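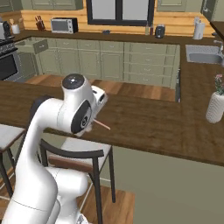
Overview camera, log kitchen scene, arm at the peninsula with stick in gripper.

Wemlow simulation study: pre-run inspection checklist, with comments
Date of inspection: 23 August 2018
Inspected by: Kamala Kaimal
Second check: Ott Sproģis
Method owner: Nandini Unnithan
Scene: log kitchen, green cabinets

Purpose. The study compares two ways of choosing a grasp and approach path in a simulated kitchen: the Roka planner and the older Chowdary baseline. Both get the same start states. The checks have to be done before a batch is released, and again if anyone edits the scene. Mark each item OK, OK with comment, or HOLD.

Section 1. Scene and assets

1.1 Scene loads without missing textures. OK.
1.2 Wall, counter and cabinet collision shapes match the visible shapes. OK with comment. Overhang of the peninsula was too thin in the collision model. Ott corrected it and reloaded.
1.3 Stools and chairs are fixed or free as listed in the scene file. OK.
1.4 Drawers start at the angle or distance given in the start state. OK with comment. The start state allows a drawer to be part open. Do not reset to closed by hand.
1.5 Random seeds recorded for every start state. OK. 219 start states on file.

Section 2. Arm and gripper model

2.1 Joint limits match the arm data sheet. OK.
2.2 Speed limit set before the first motion command. OK.
2.3 Self-collision check turned on. OK with comment. It was off in the last batch because Obinna was timing the planner. Please turn it back on after timing runs.
2.4 Gripper opens and closes over its full range. OK.
2.5 Thin objects stay in the grasp during a slow wrist turn. HOLD, then OK. Sticks slid along the fingers at the default friction. Value changed and written into the run file. Both methods use the new value.

Section 3. Gripper camera

3.1 Camera is attached to the gripper link and moves with it. OK. 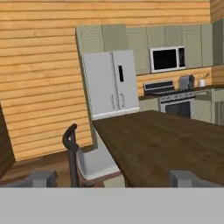 3.2 Both fingers show in the view when open. OK. The mask that removes them before the image goes to the planner was made for wide-open fingers, so it has to be tested at half open and closed too. Satish has the script.
3.3 Refrigerator, range and microwave are labeled in the segmentation output. OK.
3.4 Table edge gives a clean depth value. OK with comment. Some noise along the near edge when the camera is low. We left it in. Removing it would help the baseline more than Roka, and the plan says no filtering.
3.5 Image delay set to the same value for both methods. OK.

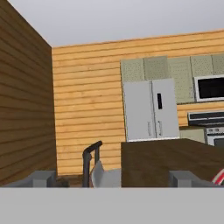 Gripper camera, low view across the table.

3.6 Low views do not pass through the tabletop. OK. Keep the 20 mm margin.
3.7 Objects only partly in view are kept in the label file. OK with comment. Partial objects count as seen for the planner but are not scored. Nandini confirmed.

Section 4. Run control and logging

4.1 Each run stops at 500 steps or on contact above the force limit. OK.
4.2 Contact events are logged with link name and object name. OK.
4.3 Failed runs are kept in the results folder. OK with comment. Four runs had been moved to a scratch folder on the Stovora server. Moved back.
4.4 Stop command halts all workers. OK. Took about 4 seconds.

Open items

Satish: run the mask test at half open and closed, attach output to 3.2.
Obinna: add a warning when self-collision is off.
Nandini: note the friction change in the methods section before the October draft.

Release: approved for the first batch once the mask output is attached. K. Kaimal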